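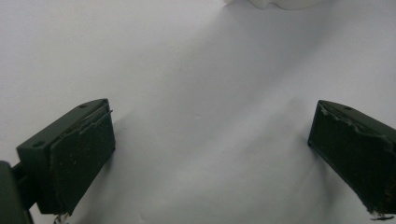

White work surface with two dark green gripper fingers

Notes on the Poltow Youth Forum: The Second Year

The Poltow Youth Forum has now completed its second year, and I have been asked by several readers of this blog to set down how it is organised and what it has achieved. I write in a personal capacity, although I have served as its secretary from the beginning and cannot claim to be a neutral observer. The views below are my own and should not be taken as those of the town council or of the schools that take part.

The Forum is open to any resident of Poltow or Imhof between the ages of 13 and 21. It meets in the former reading room above the library, begins at half past five in the afternoon and closes at half past seven. The hours were set by the members themselves, and they reflect the timetable of the last bus to Imhof. An earlier arrangement, under which meetings ran until nine, was found to exclude almost everyone from the villages and was dropped in the first winter.

Membership and conduct of meetings

Any young person who attends two meetings becomes a full member and may vote. There is no subscription. The chair is elected each January and serves for one year. Rahel Prantl, who was elected this year, had previously led the working group on evening transport and brought to the post a thorough knowledge of council procedure. Under her chairmanship the agenda is circulated a week in advance, and papers that arrive later are held over unless the meeting agrees otherwise.

Adults may attend by invitation. They speak when called upon and do not vote. This rule has caused some discomfort among parents and, on one occasion, a member of the council, but it has been applied evenly and I believe it should remain. In my own case it means that I take the minutes, answer questions on points of record and otherwise remain silent. I have found this more difficult than I expected.

Minutes are kept in plain language and are read back at the close of each item. Members asked for this after the first summer, when two groups left the same discussion with different accounts of what had been decided.

The grant and its use

The Forum received a grant of 3361 from the district youth fund for the year. Of this, 2167 was spent on the spring programme, and the greater part of what was left went towards transport for members living outside the town. A small sum has been carried forward with the consent of the fund.

Members decided how the money was to be divided. Proposals were submitted on a single sheet, discussed at an open meeting and put to a ballot. The proposal for a recording room, which had strong support among the older members, was not adopted, as its running costs could not be met beyond the first year. Those who had put it forward were disappointed, and said so with some force. The matter has been referred to the autumn meeting, where a shared arrangement with the music school at Vostola will be considered.

The spring programme

The programme ran for three days and was held under the title Feredum, a name chosen by the members from a list of their own making. It comprised a morning of short talks on first employment, a bicycle repair session, a debate on the future of the outdoor pool and an evening of music and spoken word.

The talks on first employment were the best attended. Employers from the town were asked to explain what they look for in an application and to answer questions without notice. Several of the questions concerned pay during trial shifts, a subject on which the answers were not consistent. The Forum has since written to the chamber of trade to ask for a clear statement and awaits a reply.

The debate on the outdoor pool was conducted in a manner that many older bodies might envy. Leopold Zürcher, who has taught history in the town for many years, agreed to preside and kept each speaker to four minutes. The motion, that the pool should remain open through September, was carried by a comfortable majority and has been forwarded to the council. I understand that it will be taken with the leisure budget.

Attendance at the evening event was lower than had been hoped. It coincided with an important fixture at the sports ground, which ought to have been noticed when the hall was booked. Those who performed were heard with attention, and the younger poets in particular deserved a fuller room.
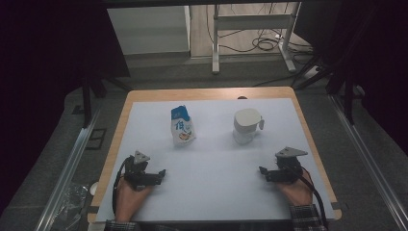 Matters outstanding

There remain a number of points which the Forum has not yet resolved. The first is the balance between the town and the villages. Members from Imhof attend faithfully, yet seldom stand for office, and I do not think the bus is the only cause. It has been suggested that one meeting in each term should be held in the Imhof parish hall, and the chair has undertaken to bring forward a firm proposal.

The second concerns those who leave school for an apprenticeship. They tend to stop attending within a few months, at precisely the time when their experience would be of most use to others. A later starting time would suit them and would exclude the villages once more. The members have asked for written contributions from apprentices to be read out at meetings, and this will be tried from the autumn.

Finally, the reading room is available to us until the end of the school year. The library has been generous, but its own need for space is growing, and notice may be given with little warning. Readers who know of a suitable room in Poltow, with step-free access and heating that can be relied upon in winter, are invited to write to me at the usual address. Letters received before the next meeting will be placed before the chair.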